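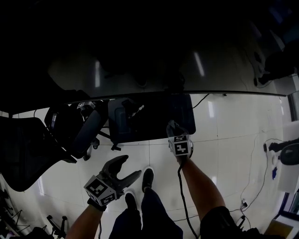
5 min read

Home About The Move Cooking Archive Say hi

The table was the first thing I wanted and the last thing to feel settled, so it gets its own post.

If you're new, we moved to Wultcombe in the spring and I turned the big downstairs room into the place where I work, spread out, pay bills, and lose pens. It came with a glossy white tile floor and long ceiling lights, and my first thought was dentist. I was going to put down a huge rug and hide the whole thing. Then the rug quotes came back and the cheapest one was $3455 (for a rug! that people walk on!) and I made my peace with the tile.

So the plan became: white floor, dark everything else. And I mean everything. Dark table, black chairs, black storage box. My sister said it sounded like a villain's office and I said thank you.

The table is the big dark one I'd been stalking on the Clusa site since before we had the keys. It's enormous. The edge is really thin, which I love, it makes the whole slab look lighter than it is, and believe me it isn't light. Hipólito Henríquez from two doors down helped me get it in through the patio side and we had to stop twice so he could tell me what he thought of my planning. Fair enough. I'd measured the room and the table and never once measured the door.

What I did not think about is how much a dark shiny top reflects. The ceiling lights show up in it as long white streaks, and if you sit in the wrong spot you've got one running straight through your paperwork. I tried a desk pad, I tried turning the table the other way, I tried just being a more relaxed person. In the end I moved my chair over so the streaks fall mostly in the part of the table I don't use, and I switch half the lights off in the afternoon. Also, fingerprints. A microfiber cloth barely damp and then a dry one right after gets them off. Anything with a spray nozzle left me with a rainbow smear, and I tried three kinds because apparently I don't learn.

The floor does the same trick, by the way. You get the lights twice, once on top of the table and once down on the tile. I've kind of come around to it. On a gray day the room feels brighter than it should, and I'll take that over a rug I'd be scared to drink coffee on. The grout lines are pale too, so they mostly disappear unless you drop something and have to go looking for it at floor level, at which point you will see every single one.

Okay, chairs. There are two and they don't match, and I've decided that's fine because they're both black. One has a curved back and the other has a mesh back. The curved one is the Ketilsson I got secondhand for $139, and it's the one I'd save in a fire. It still has a little white label up near the top that I keep meaning to peel off. The mesh one is better in hot weather and worse in every other way, so it tends to be the guest chair, meaning the chair with sweaters on it.

Wheels on tile! I had opinions about this going in and I was wrong. I figured they'd glide. They do glide, that's the problem. I pushed back from the table the first week and just kept going. I swapped to soft casters on the Ketilsson (a set was $20, it took me longer to find the screwdriver) and now it rolls like a normal chair and doesn't rumble so loud that people on the phone ask what's happening.

Under the table is where the stuff lives. I have the black storage box down there, the one with the rounded handle recess in the side, and there's a dark panel next to it. The box holds chargers, tape, spare batteries, the label maker, and a bag of screws from furniture I no longer own. I like a box on the floor for this better than a drawer because you can drag it out, dump it on the table, have your little meltdown, and drag it back. Every few weeks I do exactly that. The panel I'd like to do something nicer with, but it fades right into the shadow under there and I keep forgetting about it until I'm vacuuming.

Which brings me to cables. I know. There's still one black cable that comes off the tabletop and loops down to the floor, and it bugs me every time I look at it. I bought the clips. I bought the sleeve thing. The clips don't love the thin edge of the table, there just isn't much for them to grab, and the sleeve made it look like a snake instead of a string. Violeta Gallardo suggested running it down the back and over, and she's right, but it means pulling the table out and see above re: weight. It's on the June list.

Other things on the June list: a lamp with a warmer bulb so I can quit using the ceiling lights at night, and felt for the feet of anything metal. If you've got tile, put felt on things! Metal legs on a hard floor make a noise I feel in my teeth. Walcombe Hardware has the thick kind on a roll and you can cut it yourself, which beats those little dots that slide off in a week and stick to your sock.

Somebody emailed to ask if I regret going so dark. Only about dust. Dust on a black table in full light is very honest with you. But I wipe it down in the morning while the coffee's going and it takes maybe a minute, and then I get to sit down at this gigantic clean surface that belongs to me, and I'm happy every time. I spent years working off a folding table that was also the dinner table, so I'm not complaining.

Next post is the kitchen shelves, if the brackets ever show up.

3 comments

tilda_m
What soft casters did you get? I have tile too and my chair sounds like a train coming in.

Renny
Try the adhesive-backed cable channel underneath the top instead of clips on the edge. It worked on my thin table. Wipe it down with rubbing alcohol first or it'll drop off.

Violeta G.
I will come over and help you move the table. Bring Hipólito. I want to hear what he thinks of your planning.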